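Diario > Cine > Festivales

18/06/2026
Por Hannelore Zaugg

El mes pasado, en mayo, fui por primera vez al festival de cine de Codstead. Escribo en español porque lo estudio desde hace años y porque quiero practicar; pido perdón si alguna frase suena un poco extraña.

Codstead es un festival pequeño. Tiene dos salas, la grande, que se llama Haldane y tiene 539 butacas, y otra en el sótano de la biblioteca donde las sillas hacen mucho ruido. Compré el abono de 3 días y vi casi todo lo que pude, menos las sesiones de medianoche, para las cuales ya no tengo edad.

La película que más me gustó fue «Platano». Así está escrito en el cartel, sin tilde, y al principio pensé que era un error de la imprenta. Después comprendí que es el apellido del protagonista, un proyeccionista jubilado que vuelve a su pueblo para vender la casa de su hermano. Pasan pocas cosas. Hay una escena larga en una cocina, con la radio puesta, en la cual los dos hermanos discuten sobre una escalera prestada, y el público se rió mucho. Yo me reí también, aunque perdí la mitad de las palabras, pues hablan muy rápido y los subtítulos eran solamente en inglés.

«Estatska» me gustó menos. Es una historia de espías con una fotografía muy bonita, casi toda de noche, pero dura demasiado y el final se explica dos veces. La señora de mi lado se durmió antes de la persecución del tren. A mí la música me pareció lo mejor; la busqué luego en casa y todavía no está publicada.

En la clausura dijeron que se vendieron 2962 entradas. No sé si es mucho para un festival así. El sábado por la tarde había una cola hasta la panadería, y el domingo por la mañana, en los cortometrajes, éramos tan pocos que la directora de uno de ellos se sentó con nosotros y contestó preguntas desde su butaca. Le pregunté por el sonido de la lluvia y me contestó con mucha paciencia.

El año próximo quiero reservar el hotel antes, porque el mío estaba lejos y el último autobús sale a las once menos diez. 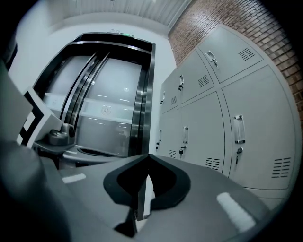

La pinza de mano, vista de cerca.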